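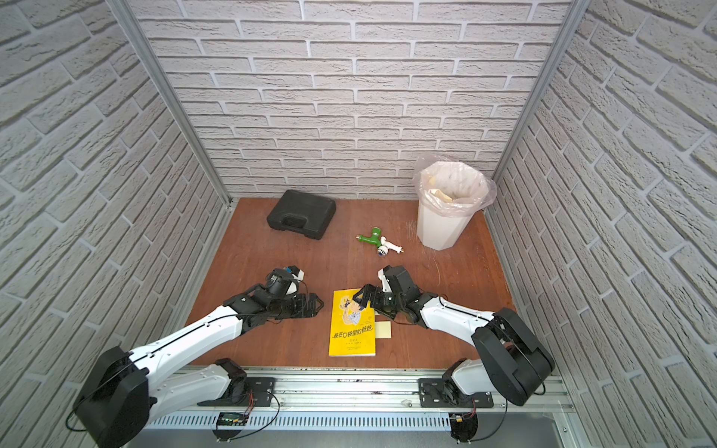 Teaching two arms a book job by hand control: quick tips from the bench, 22 February 2019. Pick one job and stay on it. Mine is sticky notes in a paperback. Practice with the yellow book flat between the grippers and a note half tucked under its right edge, so you get used to fishing for thin stuff. Leave the bin and the black case at the back, don't tidy between takes. I did once and lost a whole evening of good runs.

Before you start
Warm up the leader handles, 11 slow open and closes each side. Check cables with the arms all the way out. Loose plug = jerky takes. Granström clamps if your rail creeps, the Skastum ones slip on me.
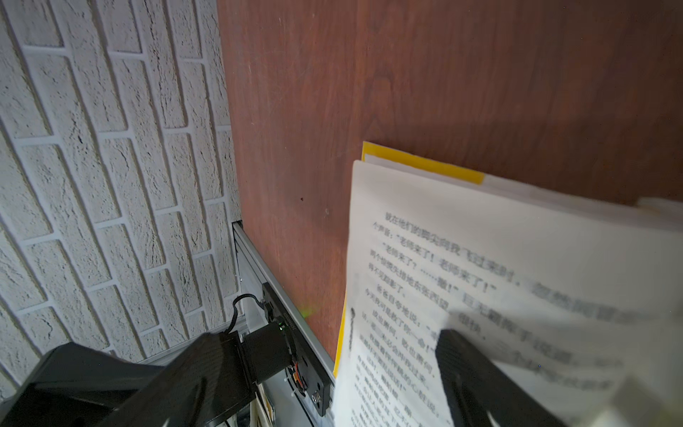 Go slower than feels right. Paper bends and the arm copies evrything you do, incuding the wobble. If you fumble, finish the move anyway, then mark the take. Don't yank back.

Pages
1. Hold with one hand, work with the other. Swapping mid page is how you get tears.
2. Press the note down and wait a beat before letting go.
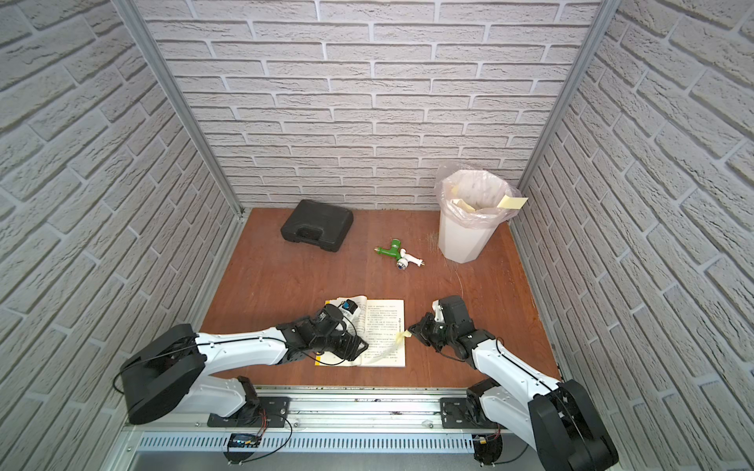
3. Stop every 20 minutes. Tired hands make sloppy demos.

Keeping or tossing
I recorded 644 takes in Fidix, kept 232. Sounds bad, trained better than the full pile. Torunn Lindqvist keeps even fewer and her arm is smoother than mine, so there you go.

Reset the same way each time but shift the book a little. Tape marks if you must, peel them off before recording.
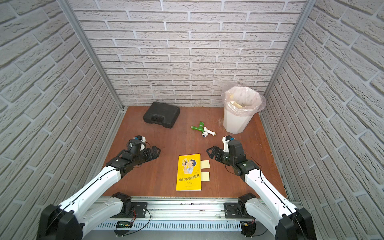
Book closed, two notes on the right, both grippers open.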